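A fourth welfare board before the first three have done anything?

The state announced in March that it will set up a development board for the Setska weaving communities, with an office in Flerham and a budget to be decided later. Our members have been asked to welcome it. The association has not done so yet, and several of you have written to ask why. Fair question, so we are using most of this issue's opening page to answer it.

We have been here before. The Jilen district board was launched with drums and garlands, and its only lasting product was a signboard. The scholarship cell that came after it took in 597 applications from our families in its first year. It has never published a list of who was paid. We have asked for that list in writing twice and received two letters thanking us for our interest. Perhaps every one of those students got the money. If so, printing their names ought to be easy.

The new board will have 12 seats. Read the notice closely and you will find that three of them are set aside for people from the community itself, and that even those three will be nominated by the department. There is no mention of village councils, and the word "election" does not appear. A board that speaks for Setska families but is chosen in an office far from any of them is something we have a right to be doubtful about.
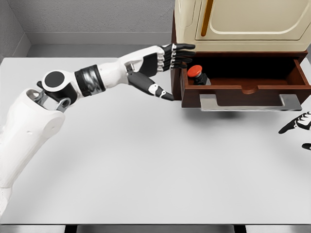 Robotic hand and small cabinet with its drawer open, computer rendering.

Supporters say that a seat at the table is better than none, and that we can push for more once we are inside. Maybe. The same was said about Jilen, often by the same people, and some of them now draw a sitting fee for meetings that have no minutes. We don't doubt their good intentions. We do doubt that a sitting fee sharpens anyone's memory of what they promised the village.

Then there is the caste certificate problem, which the notice skips entirely. Families who moved to Munteanu for mill work still can't get certificates for children born there, because the clerk there sends them back to Flerham and Flerham sends them back to Munteanu. A board can't hand out benefits to people who can't prove they qualify. Fix the certificates first — it needs one circular and no new building.

So the association's position, for now, is to wait. We have sent the department three requests: publish the scholarship list, let village councils fill the community seats, and settle which office issues certificates to families who have moved. If answers come, we will print them in full. If another thank-you letter comes, we will print that too.

Members who disagree are welcome to write in, and letters on either side will run in the next issue. Please keep them to one page and give the name of your village.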